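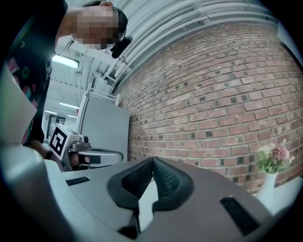

White wire rack above tall gray unit, stuff keeps tipping between the bars

Posted in Storage & Shelving
Viewed 1647 times

Zinash Araya

Ok so we have a white metal rack, the kind with thin bars going across, and it sits right up by a tall light gray unit with flat panels. Two problems.

First one, small stuff tips over. Spice jars, tape rolls, the little glue bottles. Anything with a narrow base lands between two bars and goes sideways. I put cardboard down and it sagged in like a week and now it smells a bit when the room gets humid.

Second one, every time somebody leans on the gray unit the rack rattles. Drives me nuts. I tried pulling the rack out a little but then things drop down the gap and I need a coat hanger to get them back.

Renting, so no drilling. Would like it sorted before my sister comes in May. The rack is a Bralard, the bigger one. Their site only lists the liners for the narrow size and I dont want to buy two and cut them together. Has anyone used the Protar mat on wire shelves? Reviews all talk about drawers.

Oh and the bottom shelf has the heavy things on it already so its not that.

oldporchlight

Skip the Protar mat for this. It's a drawer mat, soft, it just follows the bars and you get the same bumps you have now. I had it on mine one weekend and took it off.

Get a sheet of clear rigid plastic, the stuff sold for covering desks. Measure the shelf INSIDE the lip, not the outside. I did the outside and had to trim all of it with a utility knife, not fun. Round the corners a little or they catch your sleeve. Couple zip ties through the back so it doesn't slide forward when you pull a box out.

If you really want a store bought liner, Zaminow has one that comes on a roll and is stiffer than it looks. It comes curled. Lay it upside down under some books overnight.

For the rattle: is the rack level? Put a jar of water on the top shelf and look at it. Most of these have feet that screw in and out. Mine had one foot barely touching the floor and that was the whole noise.

Keep the receipt for the plastic btw, I got the wrong thickness first time.

mk_2000

just get rid of the rack and buy a cabinet with doors. wire shelves are garbage, had them in two apartments

Tamsin R.

Not super helpful lol ^

I'd leave the plastic idea as is, it's good. Adding for the gap. Felt pads, the thick stick-on ones for chair legs, on the side of the rack posts wherever they meet the gray thing. Push the rack back up against it. Gap is gone, and metal isn't knocking on the panel anymore. Wipe the post first with rubbing alcohol or they slide off by Monday.

One thing, is the gray unit a cabinet or does it plug in? If it's a fridge or anything that gets warm DON'T close the gap up. Look in the manual for how much space it wants on the sides. Then what I'd do is a strip of foam pipe cover on the rack post just at shelf height, catches the falling stuff and leaves air everywhere else.

Small jars go in a tray anyway, imo. I use a Sjöberg one, low sides, 33 cm, you pull the whole thing out like a drawer and don't have to reach over the front row.

Zinash Araya

Thanks both. It was the foot!! Back left one, screwed all the way up, no idea how long its been like that. Rattle mostly gone, still a little if you really lean. Ordering the plastic tonight, will measure inside the lip. Felt pads after I check the manual.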